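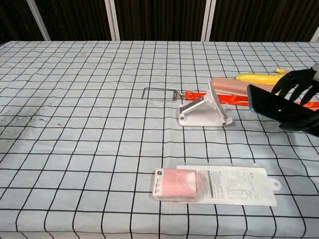 Phone in hand, stand to the left, orange lanyard behind it

Grasp planner keeps picking the stand rod

kokgate_ed
Task is putting the phone in the stand. Segmentation gives me one mask for the stand and the lanyard together, because the strap passes behind and beneath it. Then the planner treats the whole blob as the target and the place pose lands on the metal rod. Running Citance 5.02 with default cluster settings. Anyone had this?

Dobos_E
The phone has a black screen. What does your depth look like there? Mine is mostly holes on dark glass, and the clustering gets strange near holes.

kokgate_ed
Holes on the phone, yes. Stand is clean. The phone mask itself is fine.

unumdale
Then it's the merge distance. Default is 40 mm, too big for a table with this much on it. I use 5.

Dobos_E
5 will split the cradle plate from the base. I wouldn't touch it. Mask by color first, orange strap against a white stand is an easy case.

unumdale
Easy until the next strap is white. Color rules are why our old pipeline had 32 exceptions in it.

ildiko.fodor
You could skip the mask and fit a plane to the cradle plate, then place relative to that. It's tilted and the table isn't, so the normals separate well.

kokgate_ed
Tried merge at 5. Strap is gone from the mask, but the base is now its own object, as Dobos_E said. Going to try the plane fit next and leave merge where it is.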